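Paño de microfibra Rollton azul – pack de 5

Inicio / Cocina y baño / Limpieza / Paños

Llevo vendiendo paños en esta tienda desde que empezamos y os confieso que el Rollton no me entró por los ojos. Es azul, es liso y no tiene ningún dibujito mono. Pero me llevé un pack a casa, lo metí en el cajón de la cocina y a las dos semanas los de algodón de toda la vida se habían mudado al garaje, a hacer compañía a la bici. Así que aquí lo tenéis, en la tienda, y encantada de contaros cómo lo uso yo.

Lo que trae el pack

Cinco paños iguales, de 31 cm de lado, con el borde cosido. Vienen doblados dentro de una faja de cartón, sin bolsa de plástico. El tejido tiene dos caras: una de pelo corto, que es la que arrastra la suciedad, y otra más lisa para el repaso final. Al principio cuesta distinguirlas, la verdad. Pasad la yema del dedo y la que se os «engancha» un poquito es la de pelo.

Por dónde empezar

Yo siempre estreno paño en la nevera. Vacío una balda, la limpio, la vuelvo a llenar y paso a la siguiente, que si saco todo de golpe acabo con los yogures en el sofá. Agua templada con una cucharadita de bicarbonato y el paño bien escurrido. Los cajones de abajo los dejo para el final (ahí vive la hoja de lechuga olvidada) y las gomas de la puerta las hago con una esquina del paño enrollada en el dedo. 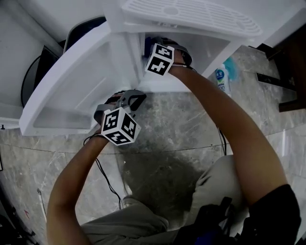

En el baño y el fregadero

Para mí es donde más se nota. En superficies brillantes, el algodón me dejaba pelusilla y unas marcas de gota que me ponían de los nervios. Con este doy una pasada húmeda con la cara de pelo, aclaro, escurro fuerte y repaso con la lisa. Nada de estropajo en acrílico ni en esmalte, por favor, que luego me escribís con los rayones. Si tenéis mucha cal, poned vinagre rebajado, esperad unos minutos y aclarad bien antes de secar – pero nunca sobre mármol ni piedra natural.
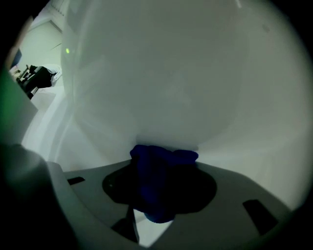
Paño azul sobre superficie lisa y brillante.

Cómo se lava

A máquina, hasta 60 grados, con poco detergente y SIN suavizante. Lo pongo en mayúsculas porque es lo que más me preguntáis. El suavizante apelmaza la fibra y el paño empieza a empujar el agua de un lado a otro. El primer lavado, aparte, que el azul suelta un poco. Después yo lo meto con las toallas oscuras y tan contenta. Secadora sí, a temperatura baja; plancha no.

Ficha

Marca: Rollton
Color: azul
Medidas: 31 x 31 cm
Unidades: 5
Composición: poliéster y poliamida
Gramaje: medio

Lo que menos me gusta

Que solo viene en azul. En casa separamos cocina y baño por colores y he tenido que marcar los del baño con una puntada de hilo blanco en la esquina. He pedido al proveedor un pack en gris, a ver si llega en abril. Tampoco lo usaría para pantallas – para eso tengo otro más fino en la sección de gafas y móviles.

Envíos y cambios

Preparamos los pedidos por la mañana, así que si compráis antes de las 11:00 suele salir ese mismo día laborable. Si os llega el pack con la faja abierta o un paño descosido, mandadme una foto y os lo cambio.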